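Print this item | Send by e-mail

Clustside canteen: the arms are learning our dishes

Since July two robot arms work at the dish return of the Clustside canteen, for four hours each day. The arms came to us through Hattori, and the colleagues at Fosinholm prepare the tasks for them. At present they practice with bowls, cups and spoons, one piece at a time.

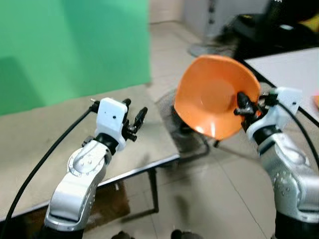 What changes for the kitchen team

The early shift has now five people, the same as before. Two of them have moved from sorting to the serving line, and they told us that their backs are thankful. The person who stays at the return has a new duty: to watch the arms and to stop them when a piece is held badly. This is less heavy, but it asks for more attention, and some colleagues find it more tiring than they expected.

Bowls are the difficult part. A person takes one by the rim without thinking, while the arm must be taught where to grip and how far to tilt.
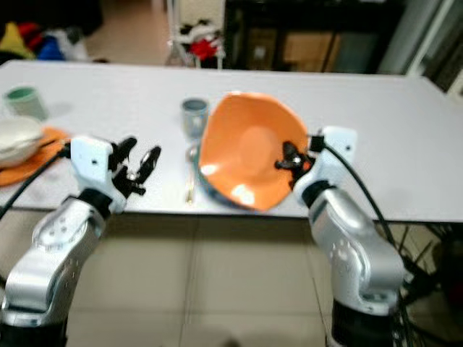
Who do I ask if I want to be trained on the arms?

Please speak with your shift leader, or call the Braletti office at extension 338. The training takes two afternoons and is paid as normal hours.

Comments

dishpit_veteran: Will the late shift also get them? We have the bigger pile.

M.: I did the training. The stop button is easy, the waiting is hard.

Contact: extension 338 | © Clustside Staff Newsletter | Back to top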